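Delov Strip

The Delov Strip is a demilitarised zone on the upland border between the districts of Ziluton and Paredes. It was set up under the Ziluton Accord of 2000, which ended the second of two border conflicts in the area. The strip is 92 kilometres long and 2 kilometres wide for most of its length, and narrows at the river crossing near the village of Rusia.

Background

Both districts claimed the grazing land around Delov, and small garrisons were kept on each side. Fighting broke out after a dispute over the road tolls at Rusia. A first ceasefire failed within weeks. The second was arranged by Elba Maldonado, then a junior envoy, who persuaded both commands to move their heavy guns behind the ridge before talks on the border itself began.

Under the accord, neither side may station troops, armoured vehicles or artillery inside the strip. Farmers with a permit may enter during daylight. Unarmed police patrol the road — two officers from each district, travelling together. 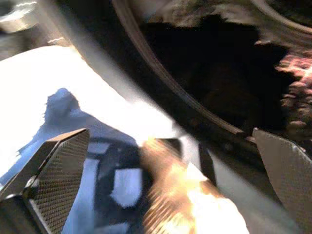
RUSIA, October

Monitoring

The accord is watched over by a civilian mission with its main office in Rusia. At its largest the mission had 700 staff, most of them observers and drivers. Numbers were cut after the northern posts closed, and the mission now relies more on fixed stations and on reports from the joint police patrols.

Estela Painemal, a later head of mission, argued against a full withdrawal. In her view the quiet on the border depended on regular contact between the two commands, which still meet at the Rusia office on the first Tuesday of the month. Critics in Paredes have said that the mission is costly and that the permit system keeps families off land they farmed before the war.

Status

The accord has no end date. Either side may leave it by giving written notice, and neither has done so. The border line inside the strip remains unmarked.

Last updated: October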